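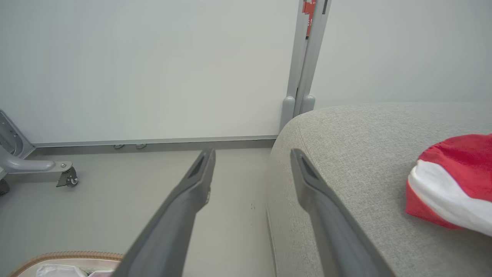 Textile and Soft Goods Reset Technician
Brivard Furnished Interiors, Urnunitz site
Reference: 1053
Posted: 21/01/2024
Contract: fixed term to the end of July, with possible extension
Reports to: Edit Mészáros, Interiors Supervisor

Summary of the position

Brivard prepares and maintains furnished rooms for display, short-term rental and product evaluation. The Urnunitz site holds lounge, bedroom and kitchen sets that are laid out, used, cleared and laid out again several times per shift. The Reset Technician is responsible for returning soft goods and light furniture to the layout given on the room sheet, and for recording the state of each item before it goes back into use or into storage.

The position covers 2 adjoining halls. Most of the work is done standing or kneeling. Seats, ottomans and benches are low, and a large share of the handling takes place below knee height.

Duties

Clear loose textiles from seats, floors and work surfaces at the end of each session. Loose textiles include throws, cushion covers, towels, hats, scarves, table linen and seasonal pieces.

Sort cleared items by wash class. Red and other strong-dye fabrics are bagged separately from white and light gray. Items that combine red and white, including Santa-style hats and trimmed stockings, go in the mixed-dye bag and are washed cold only.

Inspect upholstered seats for snags, pilling, lint transfer and dye transfer. Woven covers are checked by hand along the rounded edges as well as on the top face. Dye transfer is reported before any cleaning product is applied.

Vacuum upholstery with the flat nozzle, following the direction of the weave. Brush heads are not used on heathered or textured fabric.

Return seats, stands and wheeled items to their floor positions. Casters are locked where a lock is fitted. Stand legs must not press against wall panels or baseboard strips.

Wipe wall panels and baseboards with a damp cloth. Record scuffs by panel number. Do not attempt to remove adhesive marks with a blade.

Sweep and spot-clean smooth floors, including the strip of floor under and behind low seats.

Fold, tag and shelve clean textiles in the Samuel store. The store has 422 numbered positions. An item with no position number is placed on the holding shelf and reported at the end of the shift.

Complete the room sheet in Golex, our inventory system, before leaving the room. Sheets are not completed from memory at the end of the day.

Seasonal work

The first weeks of the contract are taken up mainly with the withdrawal of winter stock. Each piece is inspected, washed or spot-cleaned according to its label, dried flat or hung, and packed in lidded boxes. Soft hats and other shaped items are packed without compression. Bands, trims and pompoms are checked for loose stitching. Repairs that need no more than hand sewing are made by the technician; anything larger is passed to the workroom with a repair slip.

Light summer stock is brought out once the winter boxes have been signed into the store.

Requirements

At least one year of work in housekeeping, laundry, upholstery care, theater wardrobe, retail display or a similar field.

Ability to read a care label and choose a wash program without supervision.

Ability to lift and carry boxed textiles and to move an ottoman or similar seat without dragging it.

Basic hand sewing: slip stitch, whip stitch, button and trim replacement.

Normal or corrected color vision sufficient to match fabrics under indoor lighting. A short matching exercise is part of the interview.

Clear written English for room sheets and repair slips.

Useful but not required

Experience with stain identification on woven synthetic and blended fabrics.

Experience with any stock system that uses numbered shelf positions. Training in Golex is given during the first week.

Current certificate in safe handling of cleaning chemicals.

Hours and pay

Standard hours are 7:30 to 15:30, with a paid break. A later shift, 12:00 to 20:00, is worked in rotation. Shifts are published one month ahead. Pay is set according to the site scale, and the applicable grade is confirmed in writing with any offer. A signing payment of $2000 is made in the first full pay period and is not repayable after the trial month.

Work shoes with soft, non-marking soles are supplied. Gloves, knee pads and aprons are supplied and laundered on site. Jewelry that can catch on woven fabric is not worn in the halls.

Trial month

New technicians work alongside an experienced member of the team until they have completed resets in the lounge, bedroom and kitchen sets. Resets are checked against the room sheet for position, cleanliness and item count. Bleddyn Trevor, who runs the textile store, conducts the storage and packing part of the training.

How to apply

Send a resume and a short statement, one page at most, to the Interiors desk at Urnunitz. Put the reference number in the subject line. The statement should describe one fabric care problem you have dealt with: the material, the mark or damage, the method used and the result. Photographs may be attached but are not needed.

Applicants selected for interview will be asked to carry out a practical exercise in a furnished room. The exercise consists of clearing one seat and the floor next to it, sorting the cleared textiles, noting any defects and completing a room sheet. Materials are provided. Allow one hour for the exercise and half an hour for the conversation that follows.

Interview travel within the region is refunded against receipts. Please state in your application if you need step-free access or an adjusted version of the practical exercise.

Questions about duties should be addressed to Edit Mészáros. Questions about storage, wash classes or the sewing requirement should be addressed to Bleddyn Trevor.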